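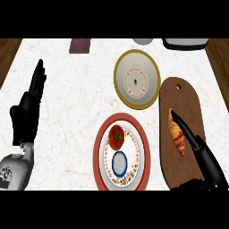 Tuvusow trial, notes from June 2020

Right, second go at writing this up, the first one was mostly me moaning about the licence server. For anyone picking this up after me: Tuvusow is the tabletop simulation package from Dakevix, and we've got it on a trial seat until Rocío decides whether to spend money on it. I'm supposed to be looking at the kitchen bundle and Mahnaz has the warehouse one (lucky her, hers came with a manual).

Install

Fine on the big machine, horrible on mine. It wants its own Python and sulks if it finds another one first. Ardalan got round it by putting the whole thing in a container and his script is in the shared folder under tuvusow-setup. Use that. Don't follow the quick start page, step 4 points at a file they renamed in January.

Asset library

The price list says 2,367 objects in the full library. I haven't been through them and I'm not going to! The food is much nicer than I expected, though. The croissant has proper browned ridges along it and sits nicely on the walnut-coloured board, and the tomato has a little green calyx. Crockery is good too - flowery borders, coloured rims, one bowl with a ring of tiny reddish-brown dots printed in the bottom. Tahmineh is pleased about that because plain white plates made her segmentation look better than it was last time round.

Marble texture is lovely, veins and all. I'd like to be able to swap it for something dull and scratched and I can't find where. Asked support.

Two arms

You can mix arms, and that's the bit I wanted. Left is the white and grey one with the black hand, right is the black one with the slender gripper finger. Each loads from its own description file and you set the bases separately. I had the right one's base too far forward to begin with and it folded itself up like a deckchair. Moved it back, much happier.

The pose I keep going back to is right fingertip on the top end of the croissant, left hand parked open over bare marble. It's a handy one for checking contacts because there's only the one touch on the robot side to think about. Contact force in the readout jitters at the default step. Halving the step calms it down and makes everything slow, so no surprise there. Banafsheh thinks the pastry's collision shape is a handful of convex lumps and the finger is sitting on a seam between 2 of them. I think she's right but the viewer won't draw collision shapes on the trial licence, which is a bit cheeky given that's exactly what you'd want to look at before buying.

Stacked plates: small white plate on the big oval one, tomato and the little blue-rimmed dish on top of that. I was sure this would be trouble. Left it running for 1,000 steps with the arms frozen and the stack stayed put. Very good! The Raptis package we had before used to send saucers across the room.

Things I don't like

Camera settings live in a different file from everything else and the units aren't the same. Undo doesn't undo arm poses. The hand's fingers close as one unless you dig out the advanced controller, and the notes for that are a forum post by someone at Lorkholm (a very good forum post, to be fair).

Still to do

- Same pose with the finer croissant mesh, if Dakevix will let us have it
- Tahmineh to run her segmentation over a batch of renders
- Ask about price for 2 seats, not the site licence
- Find out if the left hand can be swapped without rebuilding the scene
- Mahnaz and me to compare load times, on the same machine this time

Settings for the step test are saved as kitchen_slow in my folder. Please copy it before you fiddle, Ardalan.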